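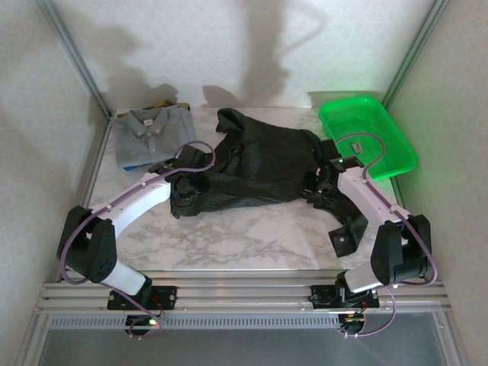 Yuzhen Shi
Textile Materials 2, Handout 4
Posted in October | 12 shares | 3 comments

We use cookies to remember your reading preferences. Accept | Manage settings

Knit structure and dimensional change

1. Scope

This handout covers weft-knit fabrics only. Warp knits are treated in Handout 5. Students should already know the terms wale, course, loop length and stitch density, all defined in Handout 2.

2. Rib and plain structures

A plain knit (single jersey) is made on one set of needles. All loops are drawn in the same direction, so the face and the back differ. The loop legs are bent during knitting and tend to straighten after the fabric leaves the machine. A cut piece of jersey therefore curls toward the back at its side edges and toward the face at the top and bottom.

A rib knit uses two sets of needles. In a 1x1 rib, wales of face loops alternate with wales of back loops. The curling forces in neighboring wales oppose each other and the cut edge lies close to flat. When relaxed, the back wales sink behind the face wales, and the fabric is narrower and thicker than a jersey made from the same yarn with the same number of wales. Pulling it sideways brings the hidden wales into view. Most of the first part of that stretch comes from this movement and very little from the yarn.

Dark ribs are hard to inspect. The contrast between raised and sunken wales is low on a black or near-black ground, and a dropped stitch can be missed under flat overhead light. Use low side lighting for inspection.

3. Relaxation states

Three states are used in this course.

Dry relaxed: the fabric is laid without tension on a smooth surface until its dimensions stop changing.
Wet relaxed: the fabric is soaked in water without agitation, drained and dried flat.
Fully relaxed: the fabric is washed, spun and tumble dried, and the cycle is repeated until no further change is measured.

Cotton knits change at every stage. A fabric measured only in the dry relaxed state will give a shrinkage figure that depends mostly on how hard it was pulled in finishing — a common fault in student reports.

4. Calculation

Dimensional change (%) = 100 x (final length − original length) / original length

A negative result is shrinkage. Report length and width separately. Do not average them. A rib that loses length and gains width can show an average near zero while the garment no longer fits.

Worked case. The Vondlow specimen is marked at 200 mm in the wale direction. After full relaxation the distance is 188 mm. The change is 100 x (188 − 200) / 200 = −6%.

5. Spirality

Spirality is the angle between the wales and a line perpendicular to the courses. It comes from residual twist in the yarn and is most visible in jersey. In a garment the side seam moves toward the front. Balanced ribs show little of it, as the twist effects in the face and back wales largely cancel. Plied yarn reduces it further. Pressing the seam straight hides it until the next wash.

6. Reading and lab work

Fu, chapter 3, on loop geometry. Skip the derivation at the end.
Bralow notes, the section on marking and measuring.

Lab reports need the raw readings for each specimen, taken at three positions in each direction. Allow about 4 hours for conditioning before the first reading. The Clulik samples are shared between both lab groups — return them to the drawer unfolded.

Related items
Handout 2: Loop terms and stitch density
Handout 3: Yarn twist and count
Handout 5: Warp knits
Lab sheet: Marking and measuring specimens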